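Tidying Is Not One Chore

The question of whether a machine can tidy a house is usually put as a yes or no, and the demonstration videos encourage that. My view after two years of writing test procedures for two-arm stations is that the answer depends on which half of the chore is being measured. Moving an object from a surface to a container is close to solved for a large class of objects. Everything before and after that motion is in poor shape.

Consider toys. A living room floor at six in the evening holds soft things, hard things, things with wheels, and single pieces of sets. A parallel-jaw gripper closes along one axis. It does well on a block, whose faces are flat and parallel, and acceptably on a ball if the jaws open wide enough and meet it near the diameter. A molded animal is harder. Its legs, tail and mane give a planner many candidate grasps, most of them bad, and an animal on its side presents a different outline from one that is standing.

The bin adds its own problem. Sloped walls limit the angles from which a wrist can enter, and an object near one end may leave no room for the gripper body even when the fingers would fit.

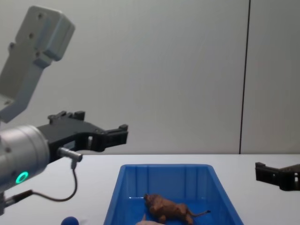

Toy lion in a blue bin between two grippers, with a person's fingertips at the lower edge.

Shigeru Arai ran the Oshima trials on this kind of task and kept better records than most. Out of 1220 attempts at lifting a mixed set of toys from a container, 786 ended with the correct toy in the correct place and no outside help. That is a success rate of 64 percent. He also logged the time a person spent resetting the station, and that column is the one I would show to anyone planning a product. A household has no reset operator. If a parent must turn the toy over so the robot can pick it up, the parent has done the chore.

Dénes Major disagrees with me. His argument, from his time on the Vameck line, is that shop floors have always bent the task to suit the machine, with fixtures, trays and fixed part orientation, and that homes will do the same. He expects shallow bins, marked shelves and fewer odd shapes. He may be right about shelves. I doubt that families will choose toys by graspability, and a factory that fixtures a part expects to handle that part for years.

The shop floor is also the better case for these machines today. Kitting and bin-to-tray transfer with a known list of parts can be run now, provided the list is short and a person handles the exceptions. The Fider cell handled 17 part types on that basis. A toy box has no list.

I would ask three things of the next round of home trials. Report interventions per hour beside the success rate. Leave the objects where they fall between attempts. Run at least 800 attempts before publishing a percentage, and include the failed ones in the video. Jarside has said it will publish on those terms in December, and I will hold my estimate of home use until I have read the intervention log.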